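Proltelura Desk Arm - Set-Up Guide
Section 4: Teaching the arm to sort loose wire
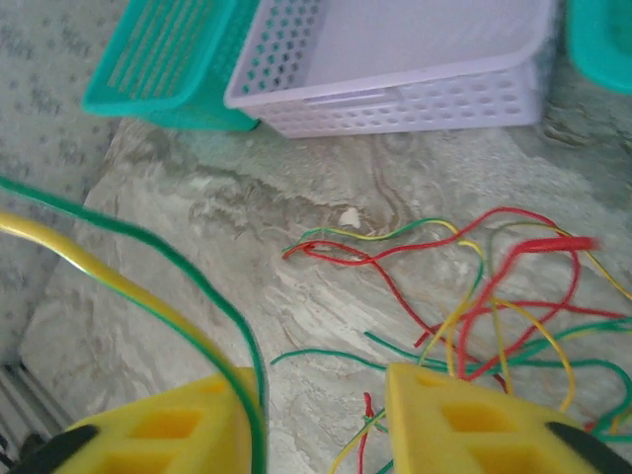 Okay, so you've got the arm bolted down, the base light is steady and you've made it through the homing routine in Section 3. Now we get to the fun part! Wire sorting is the job most people buy the Proltelura for, and it's also the one that fills up my inbox, so I've written this section a bit longer than the others. I'm Dexter Gallagher, I do the set-up guides, and everything below I've run myself on my own kit (and messed up myself, mostly in the order given).

You'll need the arm, the Mahrous finger set, the Saltiter app on a laptop or tablet, two open baskets and a handful of wire offcuts. Any kitchen-drawer basket will do. Pick two that don't match, so you can tell at a glance which bin is which when you're reading the log later.

Before you start

Clear the work surface of anything you'd be sad to see dragged onto the floor. Wire hooks on everything - mug handles, watch straps, the cord of your headphones.

CAUTION: Never practice on wire that is plugged into anything or still attached to a device. Cut offcuts only.

CAUTION: Keep your fingers out from between the gripper fingers while the app shows LIVE. The grip is gentle by industrial standards, but it will still pinch, and I have a thumbnail that can vouch for it.

4.1 Set the surface

1. Put both baskets at the far side of the work area, standing right next to each other.

2. In the app, open Workspace and tap Learn Surface. Keep the wire off for this bit. The arm takes 20 pictures, moving a little each time.

3. Wait for the chime. If you get two short beeps instead, something moved during the scan. Run it again.

Note: Patterned surfaces are fine, and so are stone-look ones, but the scan has to see the pattern before the wire goes down. I skipped this on my first try and the arm spent a whole coffee break trying to pick up a vein in the countertop.

4.2 Set the grip

4. Go to Grip and choose Thin Strand. The force value jumps to 700. Leave it there for now.

5. Hold one piece of wire between the fingers and tap Close. Tug it. You want it to slide out with a firm pull and stay put with a light one.

6. If it slips too easily, go up a little at a time. The app lets you go as high as 2000, and please don't, at least with thin wire! Ghizlane Ouali on our test bench flattened a whole spool's worth of samples up there before we added the warning screen.

7. Check the pads on the fingers for grit or bits of stripped insulation. Wipe with a dry cloth.

4.3 Your first pile

8. Drop your offcuts on the surface. Start with a few pieces, well apart, and work up to a proper tangle once you trust it.

9. Choose Pick By Color, then assign a color to each basket. Red, yellow and green are set up at the factory. Others you'll have to teach (Section 6).

10. Tap Step, and keep tapping. In Step mode the arm stops after each small move, so you can see what it's planning before it does it. I'd stay in Step for the whole first pile.

11. When you're happy, tap Run and take your hand well away from the arm.

Note: Long strands are trickier than short ones. A piece that curls back past the fingers can block part of the wrist camera's view, and the app may show "Near object" and pause. Tap Release, trim the strand shorter and carry on. You haven't broken anything.

Note: If two strands come up together, the arm is supposed to give a little shake and try again. Three shakes and it puts the lot back down. With a really knotted pile you're better off pulling it apart by hand first. I know that's a bit of a letdown, but the Osby update coming in April is meant to be better with knots and I'll rewrite this part once I've had time with it.

4.4 If it goes wrong

Error 102 means the arm has lost track of the surface. Clear the wire, go back to step 2 and rescan.

Arm reaches the basket but lets go too early: your basket rim is higher than the app thinks. Open Workspace, tap the basket and raise the drop height one notch.

Green and yellow getting mixed up: almost always lighting. Turn off any warm-colored lamp over the table and try again under plain white light. Striped wire will confuse it too, so sort that by hand or give it a bin of its own in Section 6.

Save your settings under Profiles before you shut down. The arm does not save them for you.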